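Search this journal Go Advanced search

We use cookies to remember your settings and count visits. Accept Manage No thanks

19 June 2025

Wycliffe has decided the cords are the problem. Last month it was the chairs. I said I'd keep an open mind and then wrote this down so I can check in a month whether I did.

His plan is that every power strip we own gets looked over, the cord gets coiled the same way each time, and the strip goes back to its own spot. He read it somewhere, a long piece by a man who sells storage boxes, so of course the answer was storage boxes. Tatu wanted to order the Domański ones at 25 dollars each. I asked what a box does that a shelf doesn't and got a look.

So today was the power strip, the white one. I have never trusted it. The cord always wants to go back into a loop whatever you do with it, and I don't believe any amount of neat coiling will teach it manners. Wycliffe says cords have a memory. If that's so, this one remembers only one thing.

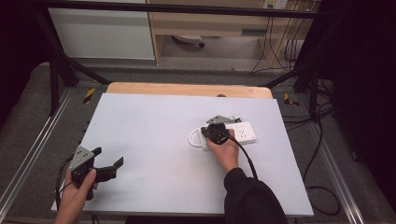 Mwanaisha's view is that a strip should lie flat with the sockets up where you can see them, and never be hung by its cord. I agree with her on the hanging. On the rest I think people make rules because they enjoy having rules. Kheri wants labels at both ends of every cord. He has bought a roll of 800 labels. We don't own enough cords to use up 800 labels if we live to be very old, and I told him so, and he said they were on sale.

I will say one thing for the board on top of the table. When Peninah brought it over from Gellitville I thought it was a waste of 145 dollars, and I still think it was too much, but it's easier to work on than I expected. It's pale, so a dropped screw shows up. You can slide a thing across it and it doesn't catch. Whether it will look like that by winter is another matter. Peninah says it wipes clean with plain water. She said the same about the curtains.

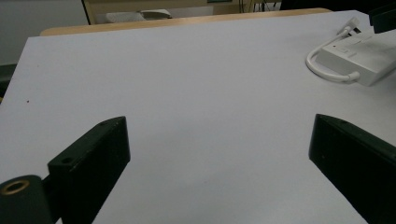 The clear table rule is the one I have real doubts about. Wycliffe wants nothing left out overnight, no cords, no cups, no mail. Fine, but the mail has to go somewhere, and I know where it will go, it will go on the chair by the door, and then we'll have a meeting about the chair. I've lived through a clear table rule before, at the old place in Temham. It held for 2 days.

I didn't say all this out loud. I said we could try it.

Supper was late. Tatu called the Korkar store about returning the other boxes, the ones with lids that don't fit, and was told to bring the receipt, so tomorrow I look for the receipt. My guess is the drawer with the batteries. Wycliffe's guess is that it's filed.

Recent entries
The chairs, again
Peninah's curtains, second wash
What the plumber said and what he charged
Lids that don't fit
Rain all week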